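# Hanging up the dark stuff (and keeping it off the chair)

I own way too much navy. Navy sweaters, navy work pants, a navy coat I've had since college and refuse to give up. Dark clothes show everything, and for years I blamed the washer for the fuzz and the creases when the real trouble was how I was putting things away. So I've been writing down what works for me, mostly for my brother-in-law Mahfuz Khan, who keeps asking and then losing the text.

First thing: do the hanging up in one go. I used to drape stuff over the nearest chair "for now" and then it lived there for 3 days. Now I give it 7 minutes, timer on, and I quit when it beeps even if there's a sock left over.

Turn dark things inside out before they go in the wash, and button the top button. Shake each piece hard, once, by the shoulders. My grandmother did it out the back door, and I do it in the hallway and annoy the dog. 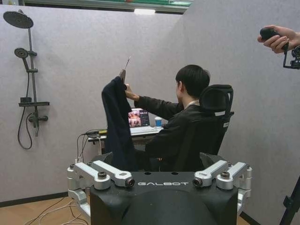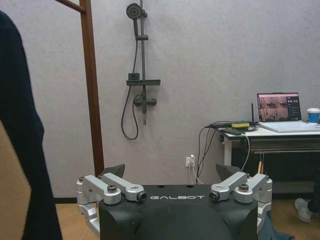
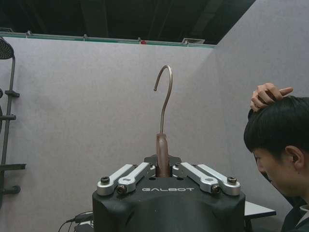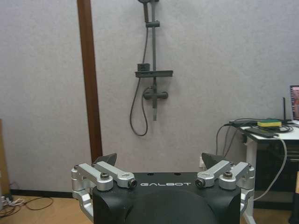 Okay, hangers! I had a big jumble of them, wire ones from the cleaners mixed in with those fat plastic ones, and in May I finally bagged up the lot and kept only the ones I like. My favorites came from a little shop called Prullthorpe, and they were 49 cents apiece on the sale table (I should have bought twice as many). What I look for is a hook with some room in the curve. A thin metal hook that comes up straight and then bends right over to a downward tip, like the one in the third picture, is my kind of hook, and I'll pay a little extra for it. The skinny flat hooks on my old set popped off the rod every time I reached past them.

Hold the hanger up near the hook when you're putting a long garment on it. If you grab it by the bottom bar the whole thing tips and one shoulder slides off, and then you're picking lint off the hem again.

Leave a gap of 2 fingers between dark pieces. I don't measure, I just stick my hand in there. Anything wool gets folded, always, no matter how nice the hanger is. I stretched out the neck of a good sweater learning that one.

For lint I use a damp rubber glove. Wipe down, never in circles, and rinse the glove when it gets furry. The sticky rollers are fine too but I go through them so fast!

Next time I'll get into the coat closet, where the Ashworth boots and the vacuum are still fighting over the same corner.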